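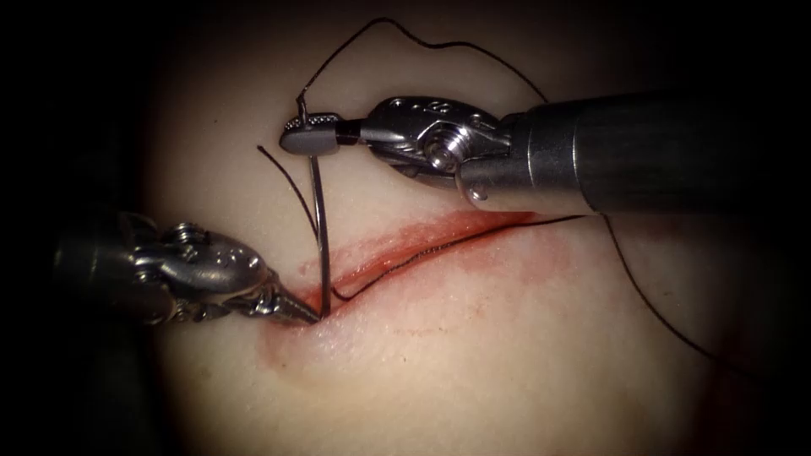

How long can I practice on one suture pad before it's not worth using anymore?

It depends on where you cut. A fresh line gives you lots of good passes, but once the edges start tearing through when you pull a knot snug, move over and start a new one.

Practice pads – do you keep using the same cut or make new ones?
posted by prundholm_nights, June 26, 2020

I'm in my second month of teaching myself to suture before my course starts and I've got one Mukine pad, the plain pale kind with no cuts in it when it arrived. I made one long cut down the middle and I've been closing it, snipping everything out and closing it again ever since May. Now the edges look chewed up and my stitches pull right through near one end. Is it me or the pad? I take pretty small bites, I think. Also my cut came out kind of curved and I don't know if that matters.

bisgaard_blue
Probably both! I wrecked my first pad the exact same way. Small bites too close to the edge will rip out of any silicone, so go in about 5 mm back and let the needle follow its own curve – if you push it straight you're basically sawing a little slot every time. Go easy with the forceps too. I used to squeeze the edge like I was picking up a dropped screw and it left dents all over. Now I just steady it next to where the needle goes in. A curved cut is fine, it's good practice, because you have to keep changing your angle as you go along. I'd start a new cut at least two finger widths away from the old one, otherwise the strip in between gets floppy and nothing holds.

zomero_fan_262
get a new pad, they're cheap

tapedthumbs
Don't toss it yet. Flip it over if yours is the same on both sides, mine was. And if you use fake blood, wipe it off the same day with dish soap. I left mine overnight and the pink never came out. Still works okay though, just ugly.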